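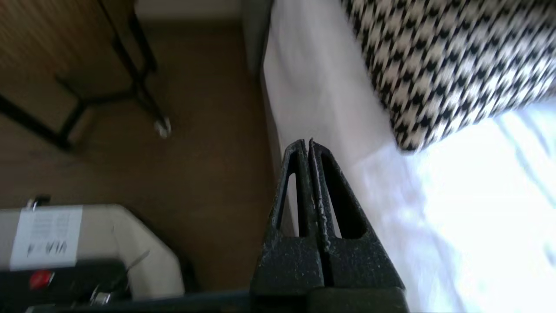

The drawer that was supposed to stay empty

I bought the bedside table on the understanding that its drawer would contain nothing. A book could go in there if it was a slim one. This was in July, when I had just moved into the Wonstead flat with two suitcases and a great many opinions about how a person ought to live, most of them picked up from magazines in a dentist's waiting room.

It's a round table, light wood, with a raised rim to stop things rolling off the top. The drawer is curved to match, and it doesn't slide out so much as swoop. I thought that was charming in the shop. I still think it's charming, but I have also learned that a curved drawer holds a little over half of what you expect, and that rectangular objects (which is to say nearly all objects) sit in it at resentful angles.

By the end of the first month it had taken in a dead watch, three pens, hand cream, a key to a bike lock for a bike I sold in another city, and a receipt for 60 dollars' worth of something called "SUNDRY." I closed it gently and went on with my life.

What finally got me to deal with the bedroom was my friend Barış Yazıcı, who stayed for a weekend and asked if he could charge his phone. You would think this was a simple request. I opened the drawer. I took out a charger. It didn't fit his phone. I took out another. It didn't fit any phone either of us had ever owned. He watched me do this for a while with the patience of a man whose own chargers live in a labeled box, and then he went out to his car and got one from the glove compartment.

So I spent a morning on it. I had planned on nine minutes, because that's how long a tidying article I once read claims a drawer takes. I suspect the author has never had a drawer.

The bed came first, as a warm-up. Fresh white sheet, pulled tight on the first side and then pulled tight again on the first side after I did the second one. I have owned this sheet for years and have never once put it on the right way around at the first attempt. There is supposedly a tag that tells you which corner is which. Mine has been cut off, presumably by me, in a burst of confidence.

Then the cushion. I own more than one cushion, but this one is black-and-white houndstooth, and it does more work than any other item in the apartment. Put it on a bed and the bed looks made, even if you've only done the top third. My mother calls it the dog's blanket. There is no dog. It came from a place called Mivemance, which sold cushions and candles and closed down shortly after I went in, and I try not to connect the two events.

I ran a cloth along the floor beside the bed while I was down there. Brown wood-grain floors are sold to you as hiding the dirt, and they do, from a standing height. At eye level it's a different story. I found the missing half of a pair of earplugs and a bookmark from a bookshop I don't remember visiting.

Next, the drawer, and I went at it with a system. Everything out onto the bed. Anything I could name and had used since the move went to the left. Anything I could name but hadn't used went to the right. Anything I couldn't name went in the middle, next to the cushion, to think about what it had done.

The middle pile was the biggest by far. It had a rubber foot from an appliance. It had a small metal hook that was clearly essential to something. It had a coin I held up to the window for longer than I care to admit, hoping it was old. It was a token for a car wash.

The pens were all dry except one, and that one was green. I kept it, and I'll regret it the next time I have to sign something.

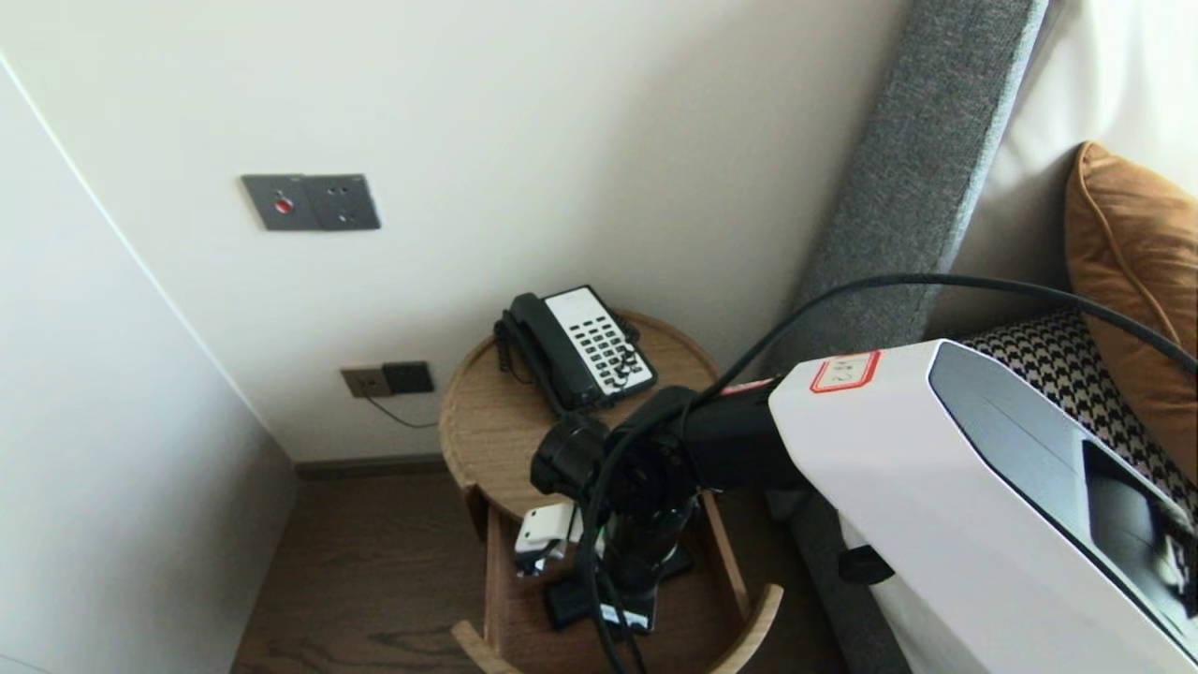
I should say a word about the telephone, since people always ask. Yes, it's a desk phone, with a handset and a coiled cord, and it lives on top of the bedside table where other people put a lamp. I bought it from a neighbor called Aksoy, two floors down, who was clearing out his office and wanted it to go to someone who would appreciate it. I appreciate it enormously. I like the keypad with its rows of black buttons, and I like the weight of a handset when you pick it up to dust underneath. My calls all come to my cell phone anyway, which I leave in the kitchen.

It does take up most of the tabletop, and the cord has an instinct for catching on whatever you're lifting past it. I've considered moving it to the hall. But then the table would have a free surface, and I know what I'm like with free surfaces.

With the drawer emptied I did what you're meant to do, and wiped it out, and stood there admiring the grain. I'd forgotten it was wood all the way to the back. Then I started returning things from the left-hand pile, and there were four of them: the hand cream, the good earplugs, the book I'm pretending to read (a history of Prarus, population 1191, a gift), and the green pen. That looked very sparse and adult, and I left it that way through lunch.

The right-hand pile went into a shoebox. The middle pile also went into a shoebox, and then, because I had the lid in my hand anyway, it all went into the same shoebox. I counted 54 items as they went in, which was a mistake, as now I have to live with the number. The shoebox is in the wardrobe. I wrote "BEDSIDE" on the lid so I'd know what it was, although it is now the one thing in the room that isn't beside the bed.

I emailed Barış to tell him the drawer was done and he could visit again. He wrote back asking whether I had found a charger that fit his phone. I hadn't, so I've ordered one. It arrives next week, and I suppose it'll have to go in the drawer.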